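Wescombe talk – speaker notes
Last updated: January

Start when the hall has settled. Thank Agnes Paterson for the invitation and for the lift from the station.

Subject is welcoming people who come to worship for the first time. I'm speaking from our own congregation at Jasetport, so say early on that a bigger church may do things differently.

Our building holds 164. On an ordinary morning there are plenty of gaps, and a newcomer tends to pick the back row. Leave them there. We used to move people forward and I think it put some of them off.

Order of service: ours was 15 pages and assumed you knew when to stand. We now print the responses in bold and give the page number out loud before each hymn. Read the old opening paragraph aloud here, slowly. 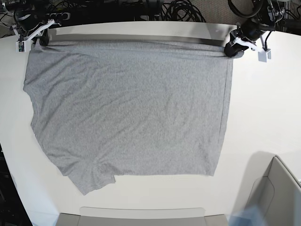
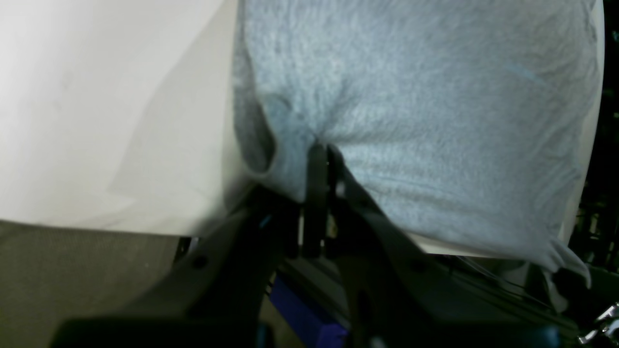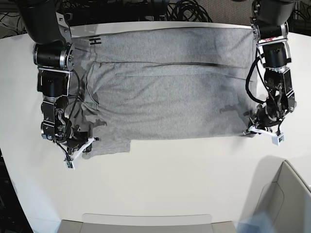
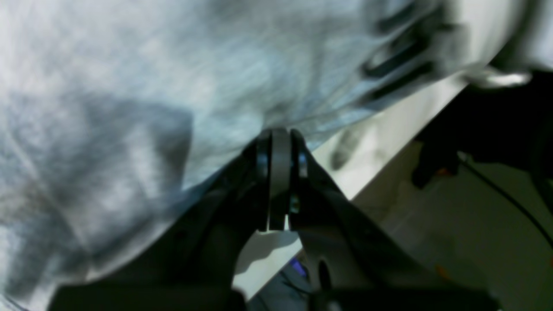

Next, the prayers. Two people asked me last year whether they were allowed to take part if they didn't believe all of it. I said yes, and that they could also sit quietly. Pause for anyone who wants to disagree – Agnes may.

Children. Keep this short. They stay in for the first hymn and the reading, then go through to the side room if they like. Parents can go with them.

Coffee afterwards is where most of the welcome happens or doesn't. Ask the room who speaks to a stranger first in their own church. Wait for answers.

Follow-up: one card through the post, no phone calls unless they've asked for one.

If there's time, the story about the wrong hymn number (737 on the board, nothing like it in the book). Skip it if we're past eight.

Close with the short blessing, then questions. Cards are on the table by the door.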